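Shared rulebook for tabletop robot cells takes effect in March

Three training workshops that teach people to set up and run small robot arms have agreed to work from the same rulebook, and after the better part of a year of phone calls, drafts and a good many plates of sandwiches, the final version is ready to go up on the wall.

The rulebook comes out of Virenley, where the first of the workshops opened its doors, and it was written together with the teams at Rirnata and Cárdenas. It runs to 17 pages, which the authors cheerfully admit is longer than they promised, and it covers the kind of bench-sized cell where arms pick, sort and stack small parts (bigger factory machines have their own standards and are left well alone).

Most of it will sound familiar to anyone who has spent an afternoon in one of these rooms. Arms must be bolted to a rail or a plate before power goes on, and a clamp doesn't count. Cables need enough slack for the full reach of the arm, checked by hand at the start of each shift. Parts for a sorting job go down in a loose pile with the bins empty, so that every run begins the same way and the results from one workshop can be set beside the results from another.
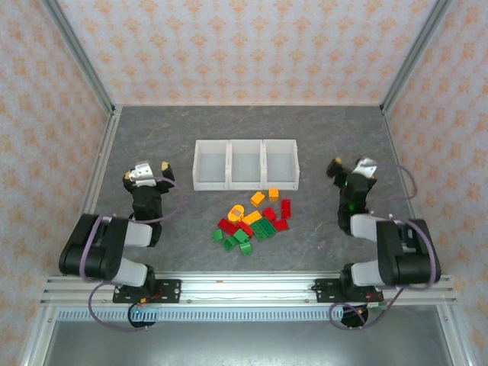 The longest chapter, and the one that took the most back and forth, deals with cells that have two arms sharing a table. Each arm gets a home position, written down and taped up where the operator can read it, and both must be back there before anyone reaches in. Stop buttons have to be within reach of a seated person, a point the Cárdenas team pushed for from the very first meeting and were delighted to see go through without a single objection.

There is a friendly chapter on record keeping too. Dropped parts, jams and bumps between arms all go in the log, even the tiny ones, and the rulebook asks supervisors to thank people for writing them down. Drafts were sent out to readers last fall and drew 326 comments, a fair share of them about this chapter alone, with plenty of operators asking for a shorter form. They got one!

Wollness, which supplies benches and guarding to all three workshops, will print the wall charts, and copies of the full text will be free to schools and small shops that ask for them. The workshops plan to meet again after 2 terms of use to go over what needs fixing, and comments are welcome at the Virenley front desk in the meantime.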